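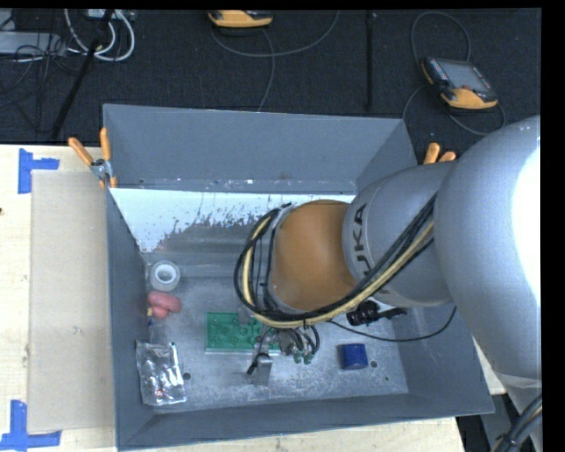
My system for concert tickets used to be a kitchen drawer and a lot of hope, and then the Skerkovik show in Testbridge got moved to July and I spent a whole evening hunting for a confirmation email. So now everything gig-related lives in one place at home. Mine is a shallow bin on the hall shelf, but anything with sides will do. You're only putting paper in it!

## What goes in

- Printed tickets, or a printout of the QR code. My phone died in line once and I'm never doing that again.
- The order number, written on the outside of the envelope in thick marker.
- A $20 bill for parking or the coat check.
- Earplugs, 2 pairs (I always end up giving one away).

## When a show gets moved

Don't toss the old tickets! Most of the time they're good for the new date, but read the promoter's email all the way through before you decide. I write the new date on a sticky note and put it right over the old one. Then I change the calendar in the kitchen, and then my phone, in that order – if I do the phone first I forget the kitchen and my husband books us a dinner.

If you want a refund, look for the cutoff. Lorna Cruzado and I had seats for Gasser and she got her money back in 5 days. I waited too long and ended up going by myself (great show, though).

## Keeping the stubs

Paper stubs fade like crazy in the sun. I had a Kustside one on the fridge and now it's basically a blank rectangle. Keep them in a photo album with plastic sleeves, away from the window, and skip the tape. Kobina Opoku scans all of his first, and I keep meaning to start.

Wristbands I just put in a jar.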